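Street notebook, surface and markings survey
Entry for May 2020
R. Sfakianakis

Carrying on from the last pages. Subject is the section with the grass track and the cycle lane on the right-hand side of the carriageway. I have been putting off writing this one up because the notes were spread over two clipboards and the back of a Jullik delivery slip.

Purpose of the entry: get the edge conditions written down in one place, so that Ehlers can start the section drawings without calling me for every line. Direction convention as before. Everything is given looking ahead in the direction of travel, so the median is on the left and the cycle lane is on the right. The February pages used the opposite convention for half a day. Those are corrected in pencil and should not be copied from.

1. Carriageway surface

Dark asphalt, full width of the traffic lane. Walked both edges. The middle was only looked at from the side, as traffic did not leave long enough gaps to do more.

Texture is uniform enough that I stopped taking separate readings for the left and right wheel paths after the third station. Differences were inside the repeatability of the method. Sand patch was done at the curb side only. The sand was the fine grade from the old tub, not the new bag. The new bag has lumps in it and should go back to Giment.

One utility reinstatement, rectangular, long side parallel to the curb. Joint sealed. The seal stands slightly proud at the far end. Can be felt with a shoe, would be felt on a narrow tire. Marked on sheet 3.

Straightedge results are in the table on the loose sheet, which is taped to the inside cover. Two of the readings there are circled. That means I took them again, and the second figure is the one to use. The first figure stays in the table because Ehlers wants to see both.

2. Cycle lane

Reddish-brown surface, running along the right of the traffic lane at the same level. Dashed white line on both sides of it. There is no vertical separation at all, so for drainage the lane and the carriageway are one surface and should be drawn as one plane. I had it as a separate plane in the first sketch. Wrong, struck out.

Color was compared with the three reference chips. Closest is the middle chip. The darker one matches only where tires cross it, and I would put that down to rubber on the surface. Do not record it as a different material.

Dash and gap lengths were taped on a run of each line. The left line and the right line are to be entered separately even where they agree. Trovitz merges them if they carry the same code, and then the export loses one. Codes for the two lines are on sheet 2.

Wear class: the left dashed line is worse than the right one. Expected, it gets driven over. Classed from the printed card, standing, with the light behind me. If somebody repeats this, use the same card. The laminated one is a reprint and its grays are off.

3. Curb and median

Pale stone curb along the left edge, following a curve. The curve is the awkward part of this section. Chainage along the curb and chainage along the lane drift apart through it, and the February sheet used the curb without saying so. From now on chainage is along the left edge of the right-hand dashed line unless the sheet says otherwise.

Curb upstand was measured with the small square, not the steel rule. The rule has a worn end. Joints between stones are mostly tight. Two are open, with soil and grass in them, both on the inside of the curve. No stone rocks when stood on.

The median is grass, wide, with the tram rails set in it. Rails themselves are out of scope. I noted the grass level against the back of the curb because it decides whether water goes over or sits. It is high in places, level with the stone. Wherever it is level, there is a strip of fine silt on the asphalt side. Five minutes with an edging spade would fix each spot, but that is for the parks people.

Grass height was not measured. I was asked about it. It is not in the scope and it changes every time somebody mows.

4. Signs on the near end of the median

One slim metal pole at the tip of the grass, two signs on it. Top: triangular, red border, uneven road. Under it: white square plate with the red circle, 20, and ZONE beneath. Farther along there is a second, smaller triangular sign by the end of the tram stop platform.

The pole is plumb by level, both directions. Fixings on the upper sign are tight. On the lower plate one bolt turns by hand. Tightened it finger tight and wrote it on the defects list. It needs a wrench and a new washer.

Legibility: both signs on the pole read without trouble from the start of the section. Ehlers asked whether the triangle could be confused with something about the tracks. I do not think so, but that is an opinion and does not go in the table.

The uneven-road sign is of interest here, given the straightedge figures. Nothing on sheet 3 looks bad enough to need it within the first 50 meters. Either it refers to something beyond our end station, or it dates from before the present surface. Question sent. Until there is an answer, the sign is recorded as present and legible, nothing else.

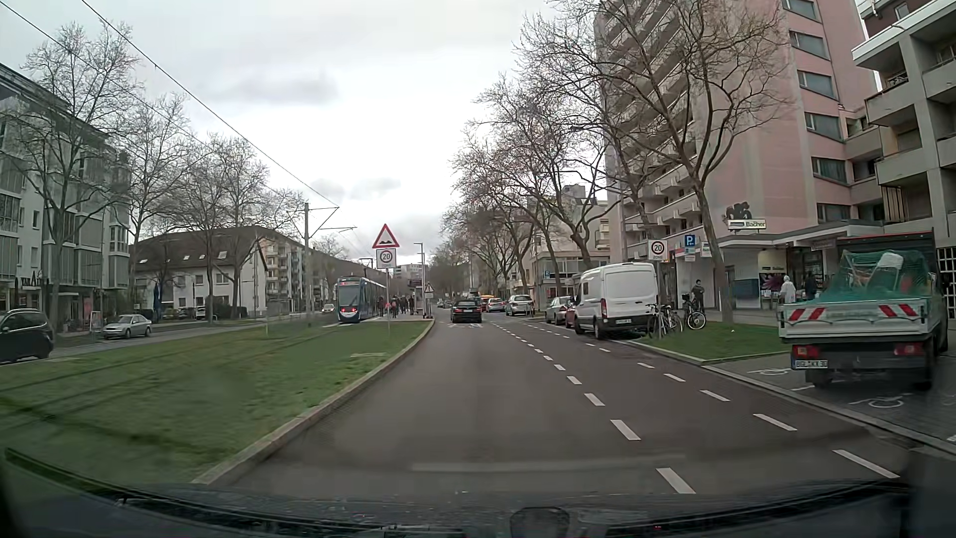 Section looking ahead, cycle lane to the right, grass track and tram stop to the left. Overcast.

For the sheet: curb, both dashed lines and the sign pole are all usable as tie points in this view. The second triangular sign can be used as a check but should not carry weight, it is too far off. Do not tie to anything on the tram side beyond the platform end. The catenary mast is tempting because it is tall, but I have no ground position for its base.

The overhead wires cross the upper left part. Ehlers's edge tool picks up wires as lines if the upper limit is not set. Set the limit below the wires before running it, then check that the sign pole has not been clipped at the top. That cost us a morning in February.

There are white markings on the asphalt beside the black car in the lane ahead. I have not classified them from the photograph. They are to be taken from the walked notes, station 4, where they were taped.

5. Light conditions

Pale overcast with a darker patch of cloud. Good for color comparison, poor for judging surface relief. No usable shadows for the straightedge check by eye, so the numbers have to stand alone. For wear class I would choose this kind of sky again. For texture pictures I would wait for low sun, along the road if possible.

The chips were read under the same sky as the surface, on the ground, not held up. Held up they look lighter. This is already in the method note but was skipped last time.

6. Kit

Tape: the long one, checked against the bench mark in the workshop before going out. No correction applied.
Level: fine.
Small square: fine, the engraving needs re-inking.
Steel rule: end worn, take it out of the bag.
Wheel: not used. It skips on curves and this section is mostly about a curve.
Chalk: white is useless next to white lines. Bring yellow.
Clipboards: one, please, not two.

The Giment cones are back on the shelf. One has a split base and I have turned it upside down so that it does not get packed.

7. Entry into Trovitz

Order that works: carriageway first, cycle lane second as part of the same plane, then line codes, then curb, then signs. If the signs go in before the curb, the offsets are calculated from the default edge and have to be redone one by one. I did this and redid them.

Free text field is short. Write the station and the sheet number and leave the rest on paper.

Do not accept the suggested material for the cycle lane. It proposes block paving because of the color. It will propose it again on every save.

8. Open

— Reply on the uneven-road sign and what it refers to.
— Bolt and washer, lower plate.
— Seal at the far end of the reinstatement, look at it again after a warm spell.
— The two open curb joints: probe depth not taken, the probe was in the other bag.
— Stations past the tram stop are not walked. Needs a second person for the traffic side.
— February chainages to be converted. I will do the curve by hand. The straight parts can go through the sheet.
— Lumpy sand to Giment with the slip. The slip number is on the back of the Jullik paper, so keep that paper.

Sheets 1 to 3 scanned, the table on the inside cover not yet. Originals in the flat drawer under the plotter.

RS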